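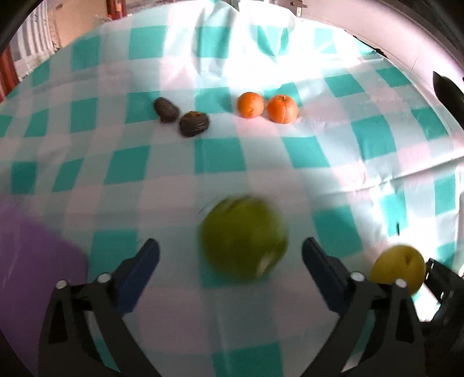
Big green fruit in the gripper, small orange citrus still waiting on the checkered cloth.

How to teach a gripper to clear fruit off the table

Can a machine put your fruit away yet? Mine sort of can, on a good day, and getting there is a fun weekend (okay, two weekends). I'm using the Clonado hand-held gripper, but any two-finger one with soft pads should do.

1. Put down a cloth and spread the fruit out. Leave room for both fingers to get in beside each piece. Mix up the sizes too! My first try was all mandarins, and then the arm had no clue what to do with anything bigger.

2. Open the fingers wide, come down slowly and close until the fruit stops rolling. Don't squeeze. Soft, wrinkly fruit bruises if you so much as look at it.

3. Lift straight up, wait 2 seconds, then carry it to the bowl. The wait makes it much easier to trim the recordings later.

4. Move everything around and go again. I did 170 pickups before training, with a break every 9 or so because my wrist was toast -- my friend Shoshana Lindgren did a bunch of them, bless her.

5. Train overnight and test with fruit you don't mind dropping.

My arm is good with round stuff now and still hopeless with bananas. It's also way slower than I am, so I wouldn't sell your fruit bowl duties just yet. Next up is cutlery, once I find softer pads.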